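Speaker notes, Stasville reading group, 2026-08-01
Nabil Bitar

Slide 1. Welcome, and thanks to Graça Sequeira for letting me go on about Winnicott on a Saturday, when you could all be outside. I'll talk for 30 minutes and then I really will stop, so that we have time for the Sayegh vignette. (Pause here, let the people by the door find chairs.)

Slide 2. The transitional object. Most of us met this idea as the blanket or the bear, and I was very fond of the bear! But Winnicott cared much more about the using than about the thing. The baby finds the object and also, in a way, makes it up, and the grown-ups around the baby are kind enough not to ask which it was. Say this slowly. It took me years to hear it properly. 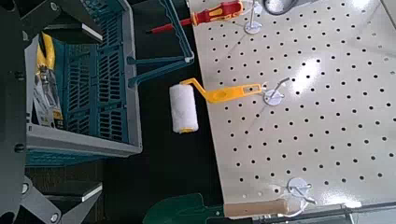 Slide 2: screwdriver and paint roller on their hooks

Slide 3. Object use, the late paper. Remind them that "use" is a compliment here. For a person to be used, in his sense, they have to be attacked in fantasy and still be there afterward, without paying it back. I want to tell the story of my first supervision in February, when I brought 4 pages of careful notes and had left out the one moment I was angry. My supervisor simply waited. Don't rush to the point of the story, the waiting is most of it.

If somebody asks about Klein, be generous, but send it to the discussion or we'll never get to slide 4.
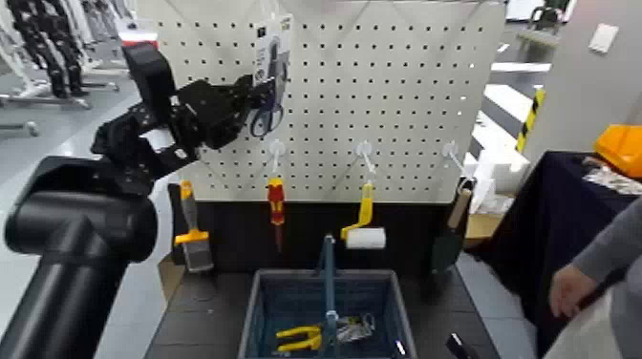

Slide 3: packaged scissors, hand and pegboard

Slide 4. The capacity to be alone. Read the short passage from the handout, page 8, second paragraph. Being alone in the presence of someone is such an ordinary thing (a child on the rug, a parent with the newspaper) and yet many patients come to us without ever having had it. Ask the room where they've noticed a silence in a session that felt like company. Let it be quiet for a bit. I always want to fill it, so drink some water.

Slide 5. Reading for next time: two chapters, both in the Clirkeck folder. Sign-up sheet goes around while Graça sets out the coffee.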